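## Notes from the bench: looking after the hand-held grippers

I promised last time that I'd write up how we keep the gripper pairs going, and September turned out to be the month for it, because three of them came back to me in the same afternoon with the same complaint. "Closes crooked." Well, yes! They all close crooked in the end.

Let me start with the jaws. The pads wear on the inside edge first, and they wear faster on the side people favor, so a left and a right from one pair never age alike. I used to swap pads when they looked bad. Now I swap at 800 sessions on the log, looks or no looks, and I do both sides together (I tried doing one at a time to save pads and ended up chasing the alignment for a week). The Kesamine pads are still what I order. I had a batch of the Belum ones in the spring and they were fine on boxes and hopeless on anything smooth and rounded.

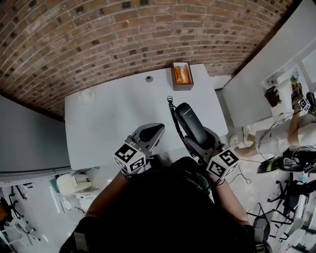 My own routine after a pad change is short. Zero the jaw opening with nothing in it, close it ten times by hand, zero it again, and if the two readings disagree, back off the pivot screw a quarter turn and start over. Then I want it on a real object, and the old black telephone handset is my favorite for that. Take hold of it at the middle with the right gripper, keep the left one resting on the table, and feel for any roll in the grip. The coiled cord is handy too, as it gives you a bit of drag in one direction. If the handset creeps when you pull against the cord, the pads aren't seated. Pop them out, wipe the channel, try again.

Next, the marker cubes on the wrists, and please, please read this part. Don't pick the gripper up by the cube! It's on a printed bracket with two small screws, and every time somebody lifts by it the bracket gives a hair. You won't see it by eye. You'll see it when the tracking plot for one hand starts leaning. Tadeo Gaete made up a little alignment jig over the summer, labeled Sevum (don't ask me, he names everything), and it lives in the second drawer. Drop the wrist in, snug the screws, done in a couple of minutes. Fingerprints on the patterns come off with a dry cloth. No alcohol, it lifts the black.

Cables last. I've gone over to the Carré strain reliefs on every unit and I haven't had a pulled connector on those yet. The older ones on pair four still need doing, and I have the parts.

If yours feels stiff, gritty or just odd, put a strip of tape on the handle with the log number and leave it on my shelf. I check it at 4:00 most afternoons.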